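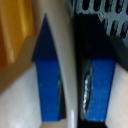 Cecilia Ansah

Progress report to the Marum Fund: the table room at Tudley

Dear all,

Thank you for being so patient with me over this second report, which I had hoped to send in October and which has grown a good deal longer in the waiting. I have tried to keep to the headings you gave me, though as before I have wandered off them in one or two places.

Where we have got to

When I last wrote, the room was still half store and half corridor, and I was asking you to take rather a lot on trust. I am very glad to say that it is now a room with a table in it, and that the table is in use. The idea has stayed what it was in the application: a place where people who are setting up a kitchen of their own, often for the first time and often with hardly any space, can try out how a few ordinary things live together on one surface. Where does the bowl go when the mug is out? What can stay on the table all day and what has to be put away before you can do anything else? These sound like very small questions, and I suppose they are, but people will talk about them for an hour and then come back with a sister.

We had planned for four sessions in this period and managed six. The extra two came about when the afternoon group asked whether they could carry on into the early evening, and it seemed a pity to say no. Those later ones were the liveliest of the lot, and I should like to keep that slot if we can.

The table and what stands on it

The wooden table was your biggest single item and it has been worth every penny. Kututis delivered it in the middle of the morning, a good three hours before they had said they would, and were very kind about the stairs. We did talk about covering the top with something wipeable, and I had even chosen a cloth, but everyone who came to the first session said to leave the wood alone and so we have.

You may remember that I originally asked for a whole kitchen's worth of crockery. I have gone right back on that. We began with far too much out at once, and people spent their time moving stacks from one end to the other and never got as far as deciding anything. Now we start with a handful of small things in a row, the white bowl and a mug among them, and only bring out more when somebody misses something. It has made the sessions calmer, and much easier to clear up after as well! Most of the surplus has gone back to Li, the shop that lent it to us, and they have said we may borrow it again whenever we like.

The large black box on the back right corner of the table is a matter of some debate. I think it takes up space that people could be using, and I have twice proposed moving it to the floor. The morning group disagree with me quite firmly. They say that every real kitchen has one big awkward thing in it that you have to work round, and that ours may as well have one too. I have given in for the time being, and we will look at it again in the new year.

The wall behind

The beige panels are up, with their light wooden strips, and they have done more for the feel of the place than anything else we bought. Before, you sat at the table and looked straight at the shelving. The textured surface is easy on the eye, and a white bowl shows up against it very nicely – something I had not thought of at all when I chose the colour from a sample the size of a playing card.
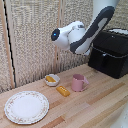
The table at Tudley, with the beige panels behind and the black box in its usual corner.

Money

Spending to the end of this period comes to £1,917, which covers the table, the panels and their fitting, the room hire and the small things for the table top. The panels cost £205 more than I had put down, as the first quotation left out the wooden strips and I did not notice until the fitter rang me. I made it up by returning the crockery we had bought new and borrowing instead, so the total is as agreed. The second instalment of £1,000 has not been touched yet. The receipts are in the usual folder, and if any are hard to read please ring me, as one of them went through the wash.

What has been harder

The storage has not gone well. I had said there would be a labelled place for everything by now, and there is not. Labels were made, and then the groups changed their minds about where things should go, quite rightly, and the labels were wrong within a fortnight. I would like your agreement to leave them off until the spring and to let people settle into habits first.

I also underestimated how long it takes to set the table back at the end. I had allowed ten minutes and it wants nearer half an hour, as the tidying is when people do their best talking and I don't like to hurry them out. The hire times have been changed to suit from December.

Next steps

From December until Easter I should like to carry on with both groups and add a session for people who cook for one. We would use the same table and the same few things, with perhaps a second bowl. The early evening group have asked for a proper look at washing up and where it all goes to dry, and I am working out what we would need for that. A short list with prices will follow before your next meeting.

You would be most welcome to come and see the room for yourselves. The afternoons are best, from two o'clock or so, and there will be tea.

With warm thanks and best wishes,
Cecilia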